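Flat surfaces and why they fill up
Forum: Home & Household > Clutter

pelmet_dreams wrote:
I moved into a smaller place in March with one goal, which was that every horizontal surface would stay bare. I had 18 boxes marked "misc." I have now unpacked 6 of them and there is no horizontal surface left. Does anyone here keep a cabinet top clear for longer than a weekend? How?

stougaard_fan wrote:
Buy narrower furniture. I swapped my sideboard for a Stougaard hall unit that is as deep as a paperback. You can't put anything on it. You can't put much in it either, but I've made my peace.

quietgravy wrote:
You need a bowl. One bowl per surface, and anything that lands there goes in the bowl. When it's full you empty it. I've done this for two years and my hallway looks like grown-ups live in it.

pelmet_dreams wrote:
Empty it where?

quietgravy wrote:
Into a drawer.

ninth_casserole wrote:
So the bowl is a waiting room for the drawer. I had the bowl. Then I had keys next to the bowl, then mail leaning on the bowl, then a second bowl. Bowls breed. Take everything off and put back nothing, that's the only version that ever worked for me.

quietgravy wrote:
A second bowl is user error.

meven_or_bust wrote:
I think you're all arguing about the top when the problem is underneath. If the drawers are jammed, stuff stays on top because opening them is a fight. I emptied my old Meven dresser last winter and found a charger for a phone I don't remember owning and 30 takeout menus, one from a place that is now a dentist. After that the top cleared itself for a good while.

ninth_casserole wrote:
Define a good while.

meven_or_bust wrote:
Almost 2 weeks.

tilde_and_sons wrote:
My mother kept a lace cloth and a vase on every surface so we'd be afraid to put anything down. Very effective. We used the floor.

pelmet_dreams wrote:
I bought dividers from Talta to try the drawer theory. They're in the box they came in, on top of the cabinet. I know.

stougaard_fan wrote:
Paperback-deep. I'm just saying.

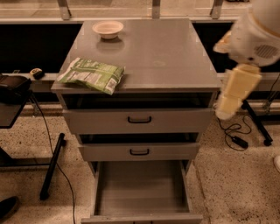

Posted by quietgravy, 2024-06-26
One bowl, and most of the top still clear. I'm aware the snack bag is beside the bowl and not in it. Snacks are in transit and don't count. As for the three open drawers, meven_or_bust, I'm looking into your theory, and you can stop being smug until I've reported back.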